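## The grasp sheet is out, and it fits on one page

If you've been to any of the Tuesday bench meetings since March, you know we've been trying to agree on what a "good grasp" of cloth means. We finally have something to share! Version one of the cloth handling practice sheet is now pinned up at Doltden and at the Tapia workshop, and I'm really pleased with how it came out.

A quick bit of history for newer readers. The sheet started as a pile of notes that Mi-kyung Cheon kept while she was comparing folding runs from our two sites. The same pair of pants could be scored as a clean pick at one bench and a failed one at the other, and both operators had good arguments. One of them was judging by whether the cloth left the table. The other wanted to see the layer count first. You can't pool results like that, and we had been pooling them for months.

So the sheet begins with words. A *pinch* is a grasp where cloth is held between the fingertips only. A *deep grasp* has cloth past the tips, against the flat inner faces. A *double* is any grasp that takes more layers than the task asked for, even if the fold comes out fine afterward. That last one got the longest discussion of the whole project (Uriel Iturra argued for two separate terms, and he may yet win in version two). For now a double is a double, and it gets written down. 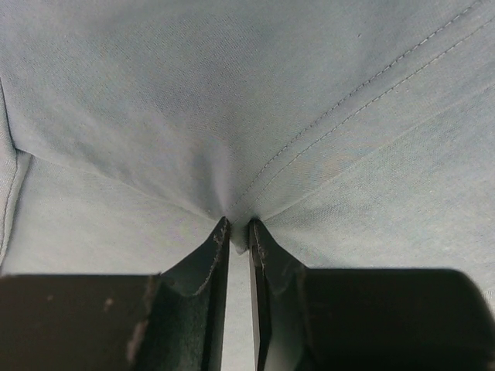

Next come the rules for seams and hems, my favorite part of the sheet. Stitched areas are thicker and stiffer than the cloth beside them, and they pull wrinkles in directions you may not expect when the arm lifts. We used to lump every garment pick together. Now the operator marks each one as open cloth, on a seam, beside a seam, or at a folded edge. It takes a couple of seconds and it has already changed how we read our own logs — Mi-kyung went back through 56 older picks, and the ones she could re-mark were so much easier to compare that she stayed late to keep going.

The tension rule is short enough to quote in full:

> After closing, pause before lifting. If the cloth is already stretched tight toward the fingertips, open, let it settle, and close again. Record both attempts.

"Record both attempts" is in there on purpose. It is very tempting to treat a re-grasp as if the first one never happened, and I've done it myself plenty of times. Please don't! A first attempt that you chose to release is still useful to the people training on the data, and to whoever sets the closing force next week.

Then there's the section on fingers and pads, which Uriel wrote nearly on his own. The main points:

- Look over both fingertips at the start of every shift, edges included, with the arm stopped and the gripper open.
- Note any scuffing or fraying in the log, even if it was there yesterday. Say which finger.
- Run a fingertip along the pad edge. If it catches on the test cloth, stop and swap the pad.
- Swap pads in pairs. A new pad facing an old one closes off center and makes the numbers useless for both.
- Write the swap in the log before the next run starts.

We set the full pad check at every 25 runs, on top of the shift check. Folloment, who lent us their maintenance notes, check more often than that, but their cloth is much rougher than ours. If you work mostly with toweling or heavy canvas, you may want to go lower, and we'd love to hear what you settle on.

One more item that people keep asking about: hands. The sheet says no straightening the cloth while the arm is powered and enabled, full stop. It doesn't matter that the speed is low or that you only want to flatten one corner. Pause, disable, fix the cloth, step back, enable. Both sites were already doing this on paper, and now it's the same wording on both walls, with the same order of steps.

What's still open? Quite a lot. We have no agreed way to describe very thin or slippery fabric. The lighting note is one line long and needs more. The Cotetti folding group wants a rule for two-arm work, where one gripper holds and the other pulls, and they've offered to write the first draft, hooray! I'd also like a small set of shared test cloths, washed the same way, so that all of us are starting from the same stiffness.

The review group has 9 seats and 2 of them are empty. You don't need to be a standards person. If you run a gripper, fix one, or label what one did, you know enough to be a big help. Meetings are Tuesday at noon, online, and they end on time.

Comments on version one are open until the next issue. Mark up a printed copy if that's easier — both workshops have a stack by the door.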